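Visit report: manipulation open day at Ceruvberg
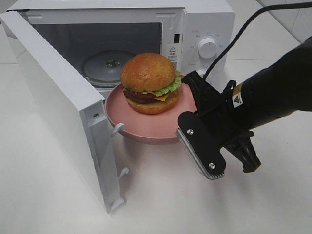
Photo: Godfrey Athumani / Ceruvberg

The Ceruvberg test hall opens to outside engineers once a year, in March. The program this time was limited to household manipulation: appliances, dishes, drawers and textiles. The arms were bench mounted, and no mobile bases were shown. I attended the morning session, which began with a short safety briefing and then moved directly to the cells.

Most of the morning went to the kitchen cell, run by the group responsible for the Nirero controller. The task under discussion was the transfer of a plate between a tabletop and a microwave oven. The oven is an ordinary white domestic unit with a side-hinged door, a large rotary dial and panel labels in Chinese. The payload is a round pink plate carrying a hamburger that looks like a food model, complete with lettuce, tomato, patty and cheese.

Plate handling is harder than it looks on a task list. The rim is the only practical place to grip, and a grip at the rim puts the load well outside the fingers. A parallel-jaw gripper must then resist the resulting moment through two small contact areas. The gripper on the kitchen cell has a ridged pad along the inner edge of the near finger, which is a flat plate held by two bolts. According to the operator, pads are treated as consumables and are checked at the start of each shift. He did not give a service life.

The second difficulty is clearance. With the plate resting at the front edge of the opening, partly inside, the fingers come down beside the rim from the control panel side. The open door occupies the other side. The wrist has to stay clear of the oven housing while the fingers remain low enough to reach the rim, and a second, smaller knob sits under the main dial, close to the approach path. The planner treats the whole front face of the oven as a keep-out volume with a margin of 3 mm, reduced for the final approach. Contact with the dial counts as a failed run even if the plate arrives correctly.

The group divides the task into separately scored segments: door, approach, grasp, transfer, release. A run that fails in one segment is still retained for training the segments before it. Godfrey Athumani, who led the tour of this cell, said the earlier all-or-nothing scoring had discarded a large amount of usable material. The current data set for the plate task stands at 500 runs. Of these, 50 are held back for evaluation and are never used in training.

Asked about the most common fault, Athumani named tilt on first lift. If the fingers close slightly off the radial line, the plate rotates as the weight comes onto the pads and the item on it moves. The hamburger is a useful payload in this respect. It is tall for its footprint, and a shift is easy to see without instrumentation. A flat payload was used in the previous year and was dropped from the protocol as uninformative.

The turntable is a related issue. It has a central hub and is free to turn, so a plate set down off-center can move after release. The group's present answer is to lower the plate slowly and open the fingers in two stages. I would have liked to see figures comparing this with a simple release. None were available.

Cable routing was discussed briefly. The cable on this arm runs in a free arc down to the wrist. One visitor asked whether it should be clipped along the links. The reply was that clipping had been tried and had restricted wrist rotation in the low postures this task needs. The arc is left long, and the planner limits the number of full wrist turns per run. I consider this acceptable on a bench. It would need to be revisited in a real kitchen with upper cabinets.

After the break we were taken to the software room, where Shirima presented its annotation tool. The tool aligns joint data with the recorded video and lets an annotator mark segment boundaries on one timeline. Boundaries can be proposed automatically from gripper opening width, then corrected by hand. The proposals for grasp and release were good in the sequences shown. The proposals for door segments were poor, since the fingers may push the door without closing on it.

The Gaster drawer cell was scheduled last and was shortened for lack of time. It uses the same controller with a different finger geometry. I have no notes on it beyond the layout.

Points to follow up:

Request the segment definitions and the rule for partial runs.
Ask for the release comparison on the turntable, if it is carried out.
Check the pad material against our own fingers, which slip on glazed rims.
Obtain the Shirima export format. The slides were to be sent to attendees, and I have not received them yet.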